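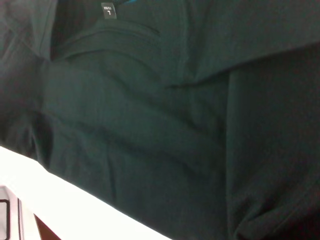 Chapter 4
Who Pays While the Ship Waits?

A tanker earns its keep by moving. Much of its working life, however, is spent at anchor, waiting for a berth that was promised for dawn. Somebody pays for this, and charter contracts exist largely to settle who.

Take the port of Ferkstead, where Firner Shipping sends a tanker chartered by Rojanasak Oil. The contract allows 35 hours for unloading. The job takes 64. The extra 29 hours are charged as demurrage – a handsome old word for a late fee – and both sides hire lawyers to argue over when the clock started. 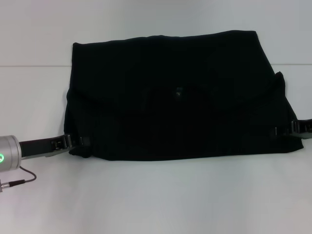 4.1 Starting the Clock

The clock starts with a notice of readiness, in which the captain declares the ship prepared to unload. Whether the ship is prepared is a separate question, and the subject of the Lidard case in Chapter 5.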